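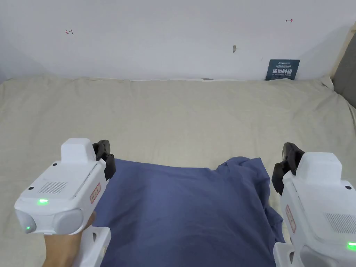 [trevport-household] Re: Creases in flat sheets and shirts, folding surface
From: Hartmut Ehlers
To: trevport-household list
Time: 21:14

Farzana Kumarasinghe wrote:

> We changed over to the Carré flat sheets in April and I have two
> problems with them. First, they come out of the wash with hard
> creases that stay in for days, even on a made bed. Second, the far
> edge pulls up and bunches against the wall, mostly on beds that
> stand in a corner. Tucking it deeper makes no difference by the
> next morning.
>
> Separately, I fold shirts and towels on the bed because I have no
> table long enough. Nadège tells me the bed is too soft and that is
> why my stacks lean. I have always done it this way and would like
> to hear from somebody who has measured anything.
>
> Machine is a front loader, spin set to 1000, full drum most times.
> No dryer. Line in the hall.
>
> Farzana

Farzana,

I will take the creases first. They are set in the machine and on the line, before the sheet gets near a bed. A full drum at 1000 rpm presses the cotton into folds against the drum wall, and if the load then sits in the closed machine the folds dry in place at the edges. I ran the same pair of sheets through two programs, once at 1000 and once at 400, same detergent, same temperature, same line. The 400 sheet came out heavier and dripped on the hall floor, so put a tray under it. After drying it had long shallow waves that went out by hand. The 1000 sheet had the short sharp creases you describe, and they went out only with an iron.

If the dripping is a problem, keep 1000 and change the load. One sheet and a few small things, nothing else long enough to wrap around it. Take it out when the program ends. I set a kitchen timer for eight minutes after the end signal, as a limit and never as a target. Shake the sheet from the short side, fold it once lengthwise over the line, and pull the hems straight while it is still damp. The hem is sewn with a tighter thread tension than the field of the sheet, so if the hem dries short, the whole sheet dries short along that side. Most of what people call wrinkling near the edge starts there.

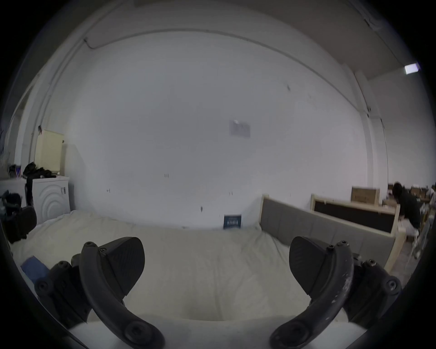

The same applies to dark clothing. Keep it out of the sheet load, and when it comes out, hang it up. A pile on top of the machine takes its shape from the machine, and black cotton shows a crease line much more plainly than white does. Maxence Texier asked about this last winter and the advice then was to use a higher spin and iron everything. I disagreed with that and still do. His second point, that the pile will transfer lint to whatever is folded next, was correct.

Now the bunching. I assume your sheets are flat sheets with no elastic, and that the bed touches the wall on at least one side. Two things happen. The mattress moves slightly against the wall every time a person sits down on the open side, and the sheet, which is held only by friction on the wall side, walks upward. Then the person straightens the open side in the morning and pulls from the front, and the slack collects at the far edge. Tucking deeper adds cloth to the gap and the gap gets tighter, until the edge is squeezed out at the top.

Procedure I use:

Pull the bed away from the wall by a hand's width.
Lay the sheet with the overhang equal at head and foot, and longer on the wall side than on the open side.
Tuck the wall side first, flat hand, palm down, from the middle toward the corners.
Fold the corners at the wall before touching the open side.
Pull the open side once, evenly, and tuck.
Push the bed back with the knee against the rail. Pushing on the mattress moves the mattress on the slats and undoes the tuck.

Nii Issahaku fits a strip of rubber mat between the slats and the mattress at the Stundside flats. I have not tried it and can give no result, but the principle is sound. Movement of the mattress is the larger part of the fault, and the sheet only records it. 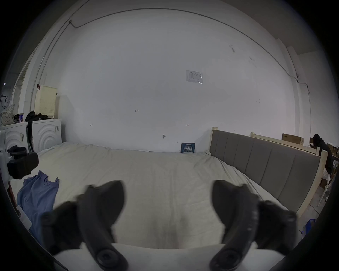
Headboards need a separate remark, as the usual instructions assume a bare wall or a bare frame. An upholstered surface grips cotton much harder than painted plaster does. When the padding is close to the mattress, the sheet catches on it and stays high while the rest settles, so you get folds parallel to the board. A gray padded headboard in vertical panels, running down the side of a big bed in a frame of unfinished light wood, will produce this along its length, and the sheet there is rumpled along that same edge as well as in the middle. Unfinished posts and rails add a second source. Raw softwood holds loose threads, and a hem dragged over it will pick up fuzz sooner or later. Zaswood sells its bare frames with the advice to sand the inside edges before use. I would do that, with fine paper, then wipe with a barely damp cloth and leave it overnight before any bedding touches it. Leave the outer faces alone if you like the look.

As for folding on the bed, Nadège is right about the leaning stacks and wrong about the reason. Softness matters little for the fold itself. A shirt laid on a mattress can be smoothed well enough if you press outward from the placket and do not lean on the other hand. The trouble is the sheet underneath. If it is loose, it moves with the shirt, and each stroke of the hand makes a small ridge that prints through into the lower layer. Pull the sheet tight first, or put a thin board or a stiff piece of cardboard under the garment. Fold on the board, then move the folded piece to a hard surface for stacking. Stacks lean on a mattress for the same reason a glass does.

Two smaller points. Work from the open side and fold toward yourself, so the finished edge faces you and can be checked. And do not leave a shirt lying in a heap on the bed while you do the towels. The creases it takes under its own weight are mild, but they fall across the front panel more often than not.

I would be interested to know whether your wall-side overhang is longer or shorter than the open side at present. Measure it before you strip the bed, at the middle and at both corners, and post the three values. The sheet length after washing would also help, if you have an unwashed Carré left to compare it with.

Hartmut Ehlers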